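Section 6: Running the paired-view study

By now Keteo is installed, the arm model loads without warnings and you have run the smoke test from Section 5. Good! This section takes you through the part we built the whole package for: finding out whether a policy that sees the task from two cameras picks things up better than a policy that sees it from one.

We love this experiment because it is small enough to repeat on a single desktop machine and still gives a clear answer. The full study uses 2,667 demonstrations, all recorded in simulation with the Imine scene pack. You don't need any hardware.

Before you start

You will need the Imine scene pack, the Kusuma trainer and the Esatow scoring tool. All three come with Keteo, but Esatow has to be switched on in the settings file (look for the line that begins "scoring").

Note: if you have used an older scene pack, clear the scene cache first. Old table textures can linger there and you will end up training on one look and testing on another.

6.1 Making the split

1. Open the study folder and run the split command with the default seed.

2. Check the summary it prints. You should see 2,000 demonstrations for training, with the other 667 held back for testing.

3. Open the test list and skim the object names. Every object family in the test list should also appear in the training list, though the starting positions will differ.

4. Save the split file somewhere safe. You will load the very same file for both training runs.

Caution: do not make a fresh split for the second run. The comparison rests on both policies learning from identical demonstrations, and a new split quietly ruins it.

6.2 Training the two policies

5. Start the single-view run. Set "views" to "hand" so that the trainer reads only the close view looking out past the fingers.

6. Leave everything else alone. It is tempting to raise the learning rate while you're in there, but please save that for later (Section 8 is full of things to fiddle with).

7. When it has finished, start the paired-view run with "views" set to "hand, room". The batch size stays the same; the trainer will use more memory.

8. Repeat both runs with each of the 6 seeds in the seed file. A single seed can flatter either policy, and we have been fooled that way ourselves.

Note: if the paired-view run stops with a memory error, turn on gradient saving in the Kusuma settings. It makes training slower but leaves the results unchanged. Lowering the batch size for one policy and not the other does change them.

6.3 Looking at the views

9. Open the viewer and load any demonstration from the training list. Step through it in each view until you have a feel for what the policy is given.

Simulated views from Keteo 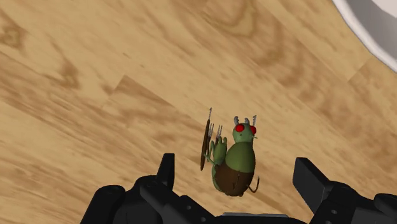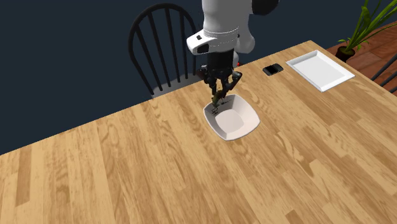 Each policy is asked for the same thing at every step, namely the next short run of arm and finger movements, and all that changes is what it gets to look at. The hand view is rich in detail at close range. You get the figurine's shield, its pronged weapon and the thin curled tail, all of which matter when choosing where the fingers should close. The room view gives up most of that detail, and the small olive-green object in the fingers is partly hidden by them, but the whole bowl is in sight and so is the arm coming down to it. In the hand view the white object in the corner shows only a piece of its rim. This trade is what the study measures, and it's why we ask you to look before you score.

10. Switch the viewer to attention mode and play the same demonstration again. Brighter patches mark the parts of each view that the policy leans on most. In our runs the paired-view policy favoured the hand view during the grasp and drifted over to the room view during the carry, with no instruction from us to do so. We were delighted when we first saw it!

Caution: attention patches are a hint and no more. Use the scores to decide which policy is better.

6.4 Scoring

11. Run Esatow on both sets of saved policies, using the test list from step 1.

12. Read the grasp score and the placing score separately. In our runs the two policies came out close together on grasping, while the paired-view policy was clearly ahead on placing.

13. Look at the spread across seeds before you get excited. If the spread is wider than the gap between the policies, report it that way.

14. Export the table with the "full" option, which keeps the failed attempts alongside the good ones. Section 7 uses that file to sort failures by type.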